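Segmenting Two-Handed Fabric Demonstrations: Procedure for Annotators

This page sets out the procedure used by the Nernis group to divide hand-held gripper recordings into labeled phases. It applies to all cloth-handling episodes in the Farnden collection. Annotators who have worked only on rigid objects should read it in full before opening their first batch.

Before you begin

Each episode contains two wrist views, left and right, and one gripper-width signal per hand. Load all four tracks in the Lindqvist viewer and confirm that the clocks agree. If the two views differ by more than 6 frames, return the episode to Sverre Haugen for realignment. Do not correct the offset by hand.

The current set holds 2,645 episodes, issued in batches of 200. Complete one batch before requesting another.

Step 1. Mark first contact

Move through the left view until the fingertips touch the cloth. Place the marker on the first frame in which the fabric visibly moves or folds under the pads. Repeat for the right view. The two markers will seldom fall on the same frame.

Step 2. Mark the grasp

A grasp begins when the width signal stops falling and stays level. With thin cloth the signal may level off very near zero, and an empty closure looks almost identical. Check the view each time. If no fabric lies between the pads, label the closure "miss" and continue.

Step 3. Mark the shared hold

The shared hold is the period in which both grippers have closed on the same piece. It is the most important label in the set, as the policy is trained to predict when the second hand should commit. Piped and hemmed edges deserve particular care: the edging can stay upright between the two grasp points and give the impression of tension where there is little.
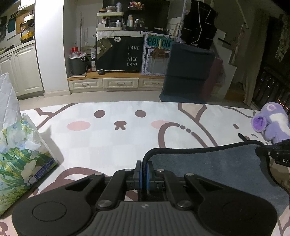
Should the shared hold be ended when one gripper slips along the edge without letting go?

The hold continues for as long as fabric remains between both pairs of pads. Add the secondary label "slip" over the affected frames and leave the main label in place.

Step 4. Mark the release

Place the release marker on the first frame in which the pads separate from the cloth. Where the recording stops before this occurs, select "open end."

Review

A second annotator checks every batch. In the April review, 191 episodes were returned, most of them for missed closures labeled as grasps. Disputed labels go to Elsa Bråten, whose decision is entered in the batch notes. Requests for viewer accounts should be sent to Solveig Hägglund.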